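Fri 24 July – glaze tests, Mostyn kiln

Opened the kiln at 8. Top shelf fine, bottom shelf underfired again. Cone 6 barely leaning down there, cone on the top shelf flat. Same pattern as the January firing, so I no longer think it was the way I packed it. Gualtiero wants to look at the lower element before we load anything else.

Batch notes

Base is the clear from the Drisholm sheet, mixed at 500 g dry. Sieved twice. Let it stand overnight and it still settled hard on the bottom of the bucket, so next time I'll add the bentonite to the dry mix before the water goes in. Adding it afterward gave me lumps that took 30 minutes to break up.

Dipped tiles 1 to 22, three seconds each. Tile 9 was dropped and is out of the series. Tiles 14 and 15 have the same number scratched on the back (my mistake). The one with the chipped corner is 15.

Brushwork under the clear

Cobalt wash is too strong as mixed. On the tiles it goes nearly black where the brush stops and reloads. Busisiwe thinned hers by half and got a much better middle blue, with a little bleed on the vertical tiles and none on the flat ones. For the bowls I want a looping line on white and a darker center, with the rim line kept thin.

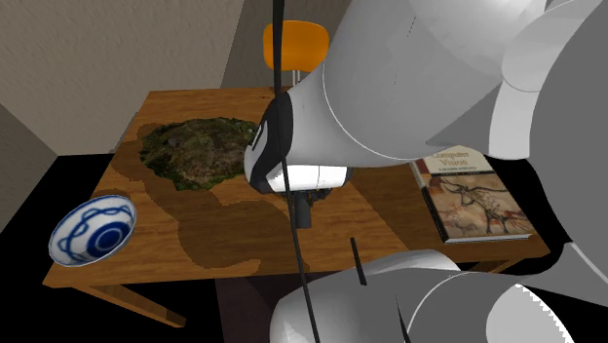

Rim line

Tried three brushes. The long liner holds enough for one turn of the wheel on a small bowl and runs out on anything larger. Manaia's method is to center the bowl, brace the wrist on the splash pan and let the wheel do the work. Slow wheel. I was going too fast and the line came out ragged on the inside edge.

Wax over the line before dipping makes it crawl. Don't do that again.

Problems

Pinholes on tiles 3, 4 and 11. All three were from the older Kukmont clay, bisqued lower than the rest. Will rebisque a few blanks and compare.

Scale drifts if the heater is on. Weigh the oxides in the other room.

To do

Order cobalt carbonate from Grivex, also cones.
Ask Temitope for her firing log from January – mine has a gap after the 5 hour mark.
Mix half-strength wash and label the jar this time.
New tiles, same clay body for all of them.
Mereana has the kiln Monday, so shelves need scraping before then.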